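Narnari Planner: frequently asked questions

Last updated 20 April 2026

These are the questions that come up most often on the mailing list and in the issue tracker. If yours is missing, search the tracker first, then open a new issue with the "question" label.

General

What is Narnari?

Narnari is a motion planning and control layer for single-arm and two-arm robots doing household and light kitchen tasks. It takes a goal, a model of the robot and a point cloud, and gives back a timed path with contact limits attached to each part of it. It does not do object recognition. Most people pair it with Cilico, our perception package, but any source of poses in the right format will work.

Who maintains it?

Patricio Carrasco looks after the planner and the release builds. Ademir Lins looks after the controller and the hardware drivers. Patches are welcome from anyone who has read the contributing guide.

Which version should I install?

Use the current stable branch unless you need hinged-object support on a two-arm setup. That is still on the development branch and the interface may change.

Can I run it without a robot?

Yes. The Mokivholm simulator ships with the full install and includes the test kitchens. Contact forces in simulation are only a guide. Please do not file a bug about force limits unless you have seen it on hardware.

Installation

The build stops with a missing Dvorak header. What do I do?

Dvorak is the collision library. It was a separate download before February and is now a submodule, so an older checkout will not have it. Update your submodules, delete the build folder and build again. Building over the old folder gives the same error.

Do I need a graphics card?

Not for planning or control. Cilico runs much faster with one. Without it you will get pose updates too slowly for closed-loop grasping, although open-loop pick and place is usable.

How do I check that my install is working?

Run the self-test from the tools folder. It plans 1,236 stored problems and prints any that fail. On a clean install there should be none. If you see failures only in the "narrow" group, your collision margins file is probably out of date.

Planning

Why does the planner say "no path found" when the arm can clearly reach?

The usual cause is the collision margin. The default is 40 mm around every link, which is wide for a crowded worktop. Lower it for the gripper links only and leave the upper arm alone. The second most common cause is a stale point cloud with the arm itself still in it. Turn on self-filtering and clear the map.

How many samples does it try before giving up?

The default is 2,000 for each attempt. Raising the limit seldom helps with reach problems. It does help when the goal is between two objects standing close together, such as pots on the same hob.

Can it plan around cables?

Only roughly. Cables on the outside of the arm are treated as a swept tube with a radius you set in the robot file. If your cable hangs in a loop, set the radius to the lowest point of the loop and expect some cautious paths.

Glass and shiny surfaces

Why does my lid appear as a hole in the point cloud?

Depth cameras see through clear glass and get poor returns from polished steel. Cilico fills in known lids by fitting a ring to the rim and placing a flat disc inside it. The fit needs a visible edge with good contrast, so a dark rim on a white pot works well. For rimless lids, enter the diameter by hand.

Reflections on the worktop show up as objects. Can I remove them?

Set the support plane height and switch on plane clipping. Anything below the plane is dropped. If false points still float above it, raise the confidence threshold a little at a time.

Hinged lids

How do I plan for a lid that is hinged at the back?

Define it as a hinged object in the scene file, with the axis on the bracket and the grasp region on the rim or the handle. The planner then keeps the gripper on the arc for the whole move. Treating the lid as a free object will make the arm pull straight up against the hinge, and the controller will stop with a force fault.
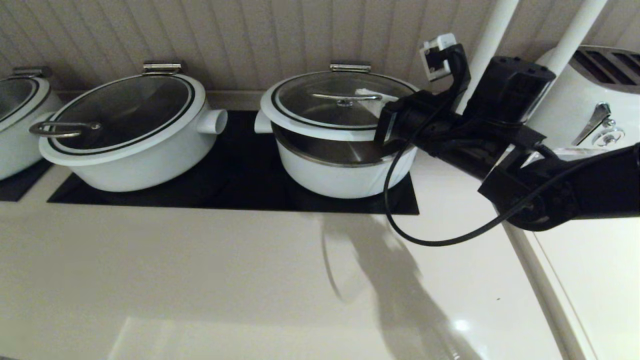

Which part of the lid should the grasp region cover?

Start with the handle if your fingers fit under it, and the front or side of the rim if they do not. Keep the region clear of side handles on the pot and of anything on the next pot along. You can list several regions in order of preference and the planner will try them in turn.

The lid opens part of the way and then the controller stops. Why?

Check the axis first. An error of a few millimetres in the hinge position builds up side load as the angle grows. Run the axis estimation tool, which moves the lid through a small angle and fits the arc from the measured gripper poses. If the axis is right, look at the joint limits in the log. Wrist limits are often reached before the lid is fully open, and moving the base or picking another grasp region is the only cure.

Reporting problems

What should I include in a bug report?

Attach the scene file, the robot file and the log from level 2 upwards. Give the branch and the commit. For hardware faults, add the controller recording as well, and say which driver you are using.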